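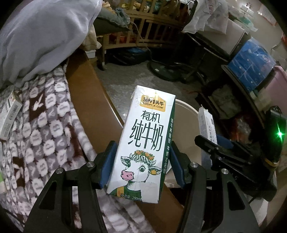 A small milk carton held in a hand-held gripper at home.

Vevley Opens Its Household Teaching Program to More Families

Vevley is very happy to share that its home program, in which people show robots everyday chores by hand, has now welcomed over 80 households, and we could not be more grateful to every one of them.

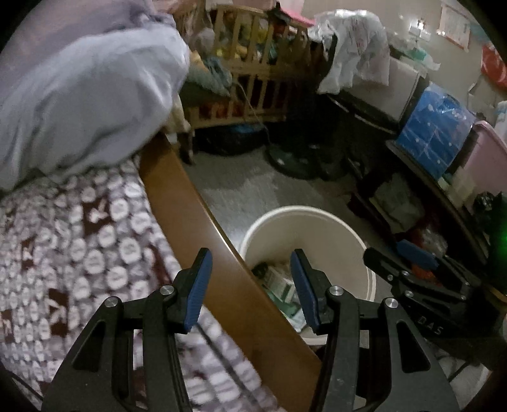 1 min read

"People know their own rooms, the crib, the bed, the waste bin, and they teach beautifully in them," said Zinhle Ngcobo, program lead. Families have recorded 841 demonstrations so far, and new sign-ups open in March.

Press contact: Tâm Hứa, Vevley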